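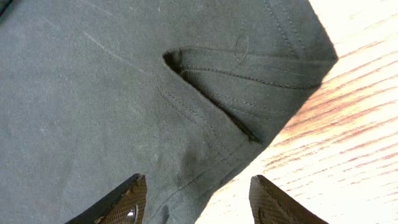 # Choosing between two finger pads and two wrist cameras for garment handling

**Posted by Gadville Textile Reuse Workshop, in General Handling and Grippers**

Our workshop sorts and inspects used workwear, chiefly trousers and jackets, before it is offered for resale. We are preparing a recommendation on end-of-arm equipment for a single bench, and we should be grateful for the views of members who have handled cloth with a two-finger gripper.

The task is limited. The arm must take hold of one layer of a garment near a pocket, raise it far enough for the opening to be inspected, and lay it down again. It does not fold and it does not bag. The bench top is pale wood under strong light, and most of the garments are dark.

We have compared two sets of finger pads on the same gripper. The first is a smooth silicone pad supplied by Zanetti. The second is a brown pad with a crosshatched surface, fitted to black fingers. Each set was given 300 attempts on dark trousers and jackets, with the same arm, the same approach height and the same closing speed. An attempt was counted as good if one layer, and only one, was lifted and held for 3 seconds.

The crosshatched pads performed better on flat cloth and at single seams. At a welt pocket the difference almost disappeared. The fingers tended either to slide over the stitched edge or to close on the welt and the pocket bag together. Raising the grip force increased the number of double picks and left marks on brushed fabrics, which our customers do not accept.

The camera is the second matter. Our present unit is small and mounted at the wrist, with both fingertips in view at the bottom of the picture. It shows topstitching well enough on grey cloth, even where the thread is nearly the colour of the fabric. On this bench, however, the wood bleaches almost to white towards one corner, and the controller adjusts exposure for the whole picture. The inside of a pocket then becomes nearly black. We have been offered a Vematmont camera with a wider range between light and dark, but it is heavier and would have to be set further back along the wrist.

We would ask the following:

- whether a textured pad should be expected to help at a layered edge at all, or whether the approach angle is the greater influence;
- whether the bench surface should be changed before the camera is;
- whether loose threads and lint on the cloth have misled anyone's edge detection, as we have had several false pocket edges which we cannot otherwise explain.

The budget permits one purchase this financial year. A decision is required by the end of November.

---

**Stadwood Technical College, Materials Handling Laboratory**

The laboratory carried out a comparable trial on lined jackets and reached a similar result. The following remarks may be of use.

**Pads.** A textured pad increases friction against the layer it touches. It has little effect on whether a second layer follows, which depends on how much cloth is gathered between the fingers before they close. At a welt there are several thicknesses within a very small distance, and a straight downward approach will generally collect more than one of them. We obtained the largest improvement by turning the wrist so that the fingers closed across the line of the opening, with one fingertip placed just inside the mouth of the pocket. A slanted pocket needs its own wrist angle, taken from the stitching line. The edge of the garment is a poor guide, as the two are seldom parallel.

We would also advise recording double picks separately from missed picks. Your count treats them alike, and they have opposite remedies. A missed pick may justify more force or more depth, whereas a double pick normally requires less of both.

**Bench and lighting.** Please change the bench surface first. A matt mid-grey sheet fixed over the wood is inexpensive and will bring the background closer to the brightness of the cloth. It should not match the cloth too closely, or the outer edge of the garment will be lost. The lamp should then be moved so that it falls low and across the pocket. Raised seams will cast a short shadow, and the layers will be easier to separate in the picture.

If the controller allows it, exposure should be measured from a window placed between the fingertips. The position of the fingers at the bottom of the picture is known, so the window may be fixed. In our own trial this setting gave more useful detail than a change of camera did.

**Threads and lint.** A loose, curled thread lying above a welt can certainly be reported as a short edge. Our practice is to reject any edge segment shorter than 80 pixels and to require at least two parallel rows before a line is accepted as topstitching. Scuffs and crease marks are more difficult, being long and fairly straight, and we continue to refer these to an operator.

The laboratory would not purchase the heavier camera at this stage. Additional mass at the wrist will mean repeating your grip tests, and the results already obtained with the pads could not be carried over – a considerable loss after so many attempts.

---

**Bench Four**

We run the crosshatched type. Clean them. Ours fill up with fluff and by the end of a shift they are no better than the smooth ones. A stiff dry brush is enough, and do not use solvent on them unless the maker says so. I cannot help with the camera.

---

**Regional Laundry Services, Automation Office**

The office holds a different opinion from the College on the matter of the camera. Our site inspects black trousers almost exclusively, and exposure settings alone were not sufficient. We changed to a camera with a wider range after 896 garments had been processed with the original unit, and the number of pockets sent for manual inspection fell noticeably. We do not lift the cloth by the pocket, so the added weight was of no consequence to us.

We agree that the bench surface should be dealt with first. If a camera is then ordered, a loan period should be requested, and the cable should be checked through the full rotation of the wrist before the loan ends. Ours fouled the gripper body at one extreme and a longer bracket had to be made.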